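Does a real wood table sell the room? A sceptical look at furniture claims in Stutville

Student project report, Design and Consumers module

1. Why I chose this

Every furniture shop in Stutville seems to say the same thing about wood. It is warm, it is honest, it makes a house a home. The Wedside showroom has this on a banner over the door, and the Treltico catalogue says it on the inside cover in slightly different words. I wanted to know if ordinary people prefer real wood when they can't read the label, or whether they like being told that it is real.

My own guess at the start was that the label does most of the work. I should admit that, as it probably affected how I wrote the questions.

2. What the shops say

I read the Treltico catalogue from cover to cover and made notes on each table. The word "natural" is used for solid oak, for veneer on chipboard and, in one case, for a printed surface with no wood on the top at all. The small print does give the materials, so I can't call it a lie, but you have to go looking. The Wedside leaflets are better about this. They still claim that a wooden table "brings people together", and there is no source for that anywhere in the leaflet. I wrote to ask for one in November and had no reply by the time I handed this in.

The Lawal guide to home buying, which our tutor gave us as background reading, says that buyers rank looks above how long a table will last. It doesn't explain how buyers were asked. I have used it only as a starting point.

3. The survey

I gave out 200 paper forms outside the shops and at the college, and got 78 back. That is a poor return and I don't think it should be dressed up. People who bother to fill in a form on tables are likely to be people who care about tables.

Each form had 2 parts. In the first, people were asked which table surface they would choose for a kitchen from a set of samples with only a letter on the back. In the second they saw the same samples with the material and the price written underneath.

4. How wood is shown

Wood grain also turns up on screens, where none of it grew on a tree. Computer-made pictures lean on the same warm browns as the catalogues. 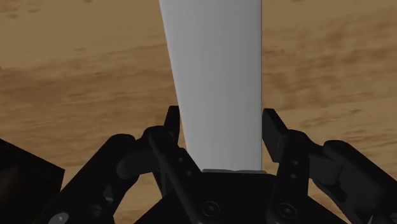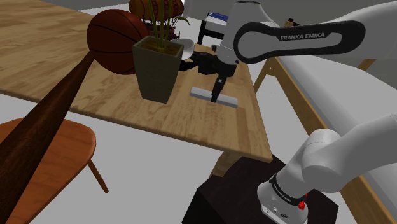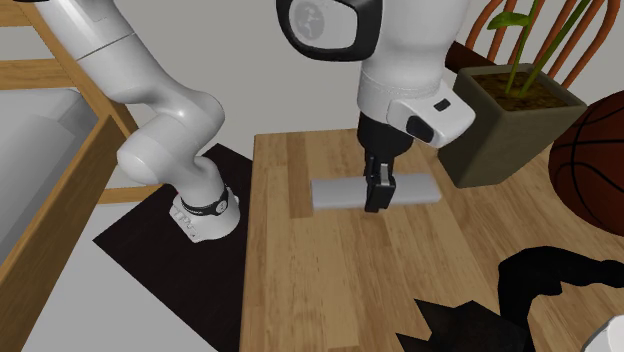 Wooden tabletops in three rendered views.

5. Results

In the first part, the printed surface did as well as the oak. The veneer came last, which I did not expect, and I think the sample I had was simply a dull one. When the labels were added, 16 people changed their choice. Most of them moved to oak, but a few moved away from it once they had seen the price, and one wrote "for that money it can lay itself" in the margin.

It would be easy to say that this proves my guess. It doesn't. Most people stuck with what they had picked the first time, label or no label. The most I can say is that the word "oak" pulls some people towards it and the price pushes some of them back again.

6. Problems with the method

The samples were small, and a piece you can hold in one hand tells you very little about a whole table. Several people knocked on them or smelled them, which gave the game away for the printed one. I should have fixed them to a board. The light outside the Wedside showroom was also much duller than in the college canteen, and I did not write down which forms came from where.

I also never asked what table people have at home. Someone who grew up with a scratched pine table may answer quite differently from someone who has only had glass.

7. What I would do next

I would use full-size tops, keep everyone in the same room and leave the price off until a third stage, so that the effect of the material and the effect of the cost don't get mixed up. I would still like to see the source for the "brings people together" line. Until then I don't believe it, and I would mark down any student who put it in a report.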